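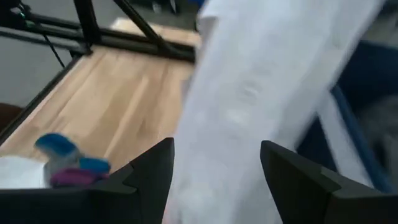

Progress report to the Plenden fund, period up to September

With your grant we have now opened the training salon in Stovport. In this period 477 clients came for a low-cost cut or colour, and our target was 500. The difference comes from the first month, when the second basin had no water pressure.

All 6 trainees passed the colour module. Two of them still need more practice with foils – they will repeat this part before the winter.

Matos delivered the new dryers late but complete. From Vurkico we ordered 200 tubes of colour, and the dark shades are already nearly finished, so we ask to move a small sum from advertising to materials. Please let us know if this is possible.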